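Junk drawer

A junk drawer is a drawer, usually in or near a kitchen, set aside for small household objects that have no other assigned place. It is found in most homes that have drawers and in many that claim not to have one. Related terms include odds drawer, string drawer and, in the river town of Dutgate, the Shi, a word whose origin is disputed by the few people who have looked into it.

Origins

Drawers for loose articles are as old as drawers. Before fitted kitchens, small goods were kept in baskets, crocks, aprons and the pockets of the nearest relative. The arrival of built-in cabinets gave households several identical drawers in a row, and after the cutlery and the dish towels had been seen to, one was generally left over. It did not stay empty for long.

The first attempt at a general account was Eliécer Llanos's pamphlet Grorkness, named for the quality he believed all junk drawer objects share. Llanos defined grorkness as "the state of being too good to throw away and not good enough to look for." Reviewers admired the definition and ignored the other 114 pages, which are mostly an inventory of his mother's sideboard.

Contents

Contents vary by region and by how often the household moves. Commonly reported items include rubber bands, dead batteries stored with live ones, takeout menus, candle stubs, keys to former residences, and a tape measure that is elsewhere when needed. Instruction booklets are kept for appliances long since discarded, while those for working appliances are not.

In the Dutgate survey, residents of 16 streets emptied their drawers onto bedsheets and wrote down what they found. The final list ran to 3795 objects. Keys formed the largest group, and only 5 of them could be matched to a lock. One turned out to open the survey office.

Overflow

A drawer that no longer closes is said to be in overflow. The usual remedy is a second drawer, followed by a bowl on the counter. Llanos regarded the bowl as the point of no return, though he owned two.

In later stages the contents move to open surfaces, where stationery, toys and snacks settle side by side. Sorting at this stage is slow, as each object must be picked up, recognized and argued over.

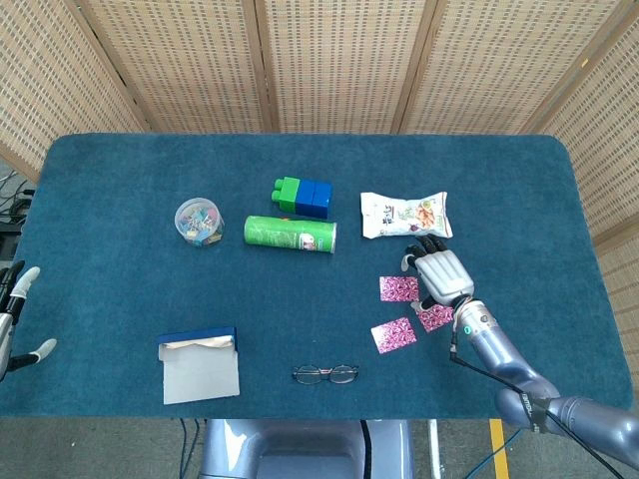

Organizers and dividers

Trays that split a drawer into compartments have been sold for decades. The best known was the Flustau, a set of interlocking boxes with a printed label for each. Buyers reported that the boxes marked "Tape" and "Stamps" filled quickly with other things, and that the one marked "Miscellaneous" had to be enlarged. A later version came without labels and sold rather better.

Customs

In Dutgate the drawer is by tradition cleared in October, before guests arrive for the winter. Objects removed are placed in a shoebox, and the shoebox is placed in a closet. When a house is sold, the seller leaves one item behind in the drawer for the new owner, most often a key.

See also: Attic; Button tin; Glove compartment; Lost property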